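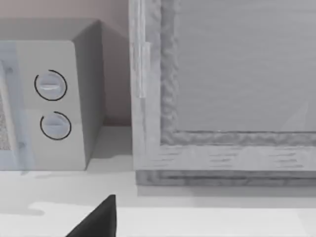

## Prüfliste Küchenszene, Simulation vor Freigabe (Projekt Dradeck)

Geprüft von: Seidu Ofori
Umgebung: Citen, Szenensatz 92
Stand: Juli, zweiter Durchgang

Liebe Kolleginnen und Kollegen, ich habe die Liste wieder mit Kommentaren ausgefüllt, weil beim letzten Mal doch einige von euch gefragt haben, was ich mir bei den Häkchen gedacht habe. Nehmt euch bitte einen Kaffee dazu, es ist ein bisschen länger geworden.

### A. Arbeitsraum und Grenzen

- [x] **A1 Arbeitsraumgrenzen geladen und gegen das Zellenblatt verglichen.** Stimmt überein. Die Rückwand ist als feste Sperrfläche eingetragen, die Arbeitsplatte ebenfalls.
- [x] **A2 Mindestabstand der Fingerspitze zur Platte bei Leerfahrt: 20 mm.** Eingetragen und im Protokoll wiedergefunden.
- [ ] **A3 Kollisionskörper der Mikrowelle deckt auch die Drehknöpfe ab.** Noch offen. Die beiden Knöpfe sitzen übereinander auf der Front und haben jeweils einen quer liegenden Griffsteg. Der Kollisionskörper ist bei uns bisher ein schlichter Quader, und ob der weit genug nach vorn reicht, möchte ich bitte einmal nachgemessen haben.
- [x] **A4 Schranktür als eigenes Hindernis angelegt.** Ja, mitsamt Rahmen und Sockelleiste. Zwischen Mikrowelle und Tür wird nur mit reduzierter Geschwindigkeit gefahren, so steht es auch in unserer Hausregel bei Dostness.

### B. Greifer und Objekte

- [x] **B1 Fingergeometrie im Modell entspricht der Zeichnung.** Die spitz zulaufende Form ist übernommen. Wer von Uçar die älteren, runden Finger gewohnt ist, plane bitte die Anfahrt neu und kopiere nichts aus alten Projekten – ich weiß, die Versuchung ist groß.
- [x] **B2 Kraftgrenze beim Schließen gesetzt.** Stufe 3, gilt für alle Gefäße.
- [ ] **B3 Kollisionsnetz der großen Schale fein genug.** Da bin ich noch nicht zufrieden. Der Rand ist leicht gewellt und liegt nicht überall auf gleicher Höhe, und ein geglättetes Netz würde uns genau dort einen falschen Abstand vorgaukeln. Bitte das Netz am Rand verfeinern, unten zum Fuß hin darf es gröber bleiben.

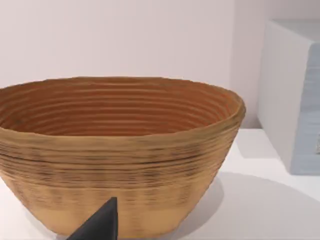
*Zu B3 und B4: gerippte Schale, davor ein Greiferfinger, rechts dahinter die weiße Box.*

- [ ] **B4 Abstand zwischen Schale und Box für den Greifweg geprüft.** Im Kamerabild wirkt der Spalt schmal, aber das hängt natürlich vom Blickwinkel ab. Maßgeblich sind die Szenenkoordinaten, und die trage ich nach, sobald B3 erledigt ist.

### C. Halt und Protokoll

- [x] **C1 Not-Halt in der Simulation löst aus jedem Zustand aus.** Alle 277 Testläufe durchgesehen, kein Befund.
- [x] **C2 Wiederanlauf nur nach bewusster Quittierung.** In Ordnung. Danke an alle, die das Skript so geduldig umgebaut haben!
- [ ] **C3 Freigabe für die echte Zelle.** Bleibt gesperrt, bis A3, B3 und B4 abgehakt sind. Ein sauberer Lauf am Rechner ersetzt auch danach die Abnahme vor Ort nicht, also bitte den Termin mit mir absprechen.

Rückfragen gern direkt an mich, am liebsten mit der Punktnummer im Betreff.

Seidu Ofori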